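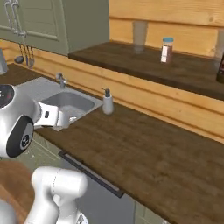
Topic: Oiling a dark wooden countertop, how often?

malvarado_home
Hello all. My name is Melquiades Alvarado, I am new in this forum. In March I bought a bottle of Sosorby counter oil, and the label says to oil every 40 days. To me this seems too much. What do you do in your homes?

griddle337
Every 40 days is for people who sell oil. I do mine twice a year and it is fine.
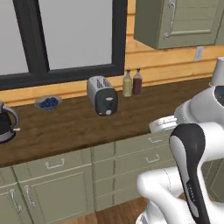
malvarado_home
Thank you, griddle337. My question is also about the waiting time between two coats. The label says five hours, but my neighbor waits for one night. The surface I care for is a dark brown one, and it runs under a big window with black frame, so I am afraid that the sun will dry the oil in an unequal way. Should I cover the glass on that day?

veseo_tom
Wait the night. Five hours is enough only in a warm room with dry air. You don't need to cover anything.

griddle337
I don't agree. I put the second coat after lunch, always, and I never had a sticky counter. Wipe off the extra oil well, this is the real point.

veseo_tom
You were lucky, or your coats are very thin. 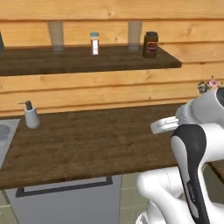

malvarado_home
I understand both opinions. I will wait the night for the first time, and for the next one I will try with thinner coats. One more doubt: do I have to sand before? I have paper of grit 262 from Griltport, a strange number, but this is what is printed.

veseo_tom
Only sand if you feel rough spots with your hand. Go with the grain.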